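Why I Still Want the Whole Album

Plonard put out their second record in February, and I have played it start to finish more times than is healthy. It has 11 songs and not one of them was built to be skipped to! 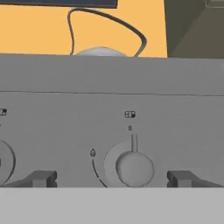
Albums need a room, I think, and mine is the kitchen. I heard Tuso's first EP there, and Živković's live set after that, all 70 minutes of it. You end up staring at things while a slow song does its work - the loop a thin black cable makes against an orange wall, say - and by the second chorus you know the bass part by heart.

Drita Pavlović, who sings in Plonard, told a crowd of 128 at the Prorimine that she fought over the running order for weeks. Good! You can hear it. The quiet one at track six only lands after the racket of track five.

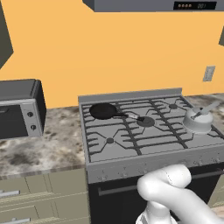
Gas stove, range hood, orange-yellow wall.

My friend Mimoza Kneževič makes playlists, great ones, and she says I'm stubborn. Maybe so. But give a band 20 minutes before you reach for the next thing,

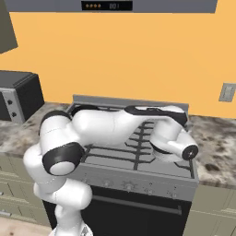 and then give them the other side too. Start with Plonard, and play it loud.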